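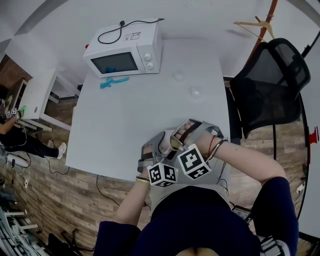

4.2 Redirect chains and the age of a site

We turn now to what happens to old addresses when a site changes hands or changes software, a matter which we had rather hoped to deal with in a paragraph and which ended up taking most of November. Readers who have ever moved a small website from one publishing system to another will know the feeling well: the pages themselves come across quite happily, the pictures mostly follow, and then somebody remembers that every link printed on a leaflet or saved in a customer's bookmarks still points to the old place.

Our sample, as set out in Section 3, was made up of 37 sites, all of them run by small firms or clubs and all of them moved at least once to Postex from an older system. For each site we took 200 addresses from the old sitemap, or from an archived copy where the old sitemap had been lost, and asked our crawler, Skultard, to follow each one until it reached a page that would answer. We wrote down the number of hops, the status code given at each hop, and whether the final page was a fair match for the one first asked for. That last judgement had to be made by hand, and we are very grateful to Henryk Szczepańska for the patience with which the work was done (and then done again, after we changed our minds over what to do with category pages).

The median chain was 2 hops long, which is a good deal better than we had feared when we began. The trouble lies in the tail. Sites that had been moved twice tended to keep the first set of redirects untouched and simply lay the second set on top, so that an address from the earliest days of the site would travel through every naming scheme its owners had ever been fond of. Kratochvíl describes the same layering in larger shops and calls it "sediment", a word we have happily borrowed for the rest of this paper.

Temporary redirects were also far more common than they ought to be. In several cases the plugin used for the move, Skerkance, had been left on its testing setting, under which every rule is sent out as a 302. Visitors would notice no difference at all, and so the setting had stayed as it was long after the new site was open to the public. We wrote to the owners concerned once our crawl was over, and left those sites in the sample exactly as we had found them.

Figure 2. Length of redirect chain by number of past moves. Chains ending in an error page are left out here and dealt with separately in Section 4.3.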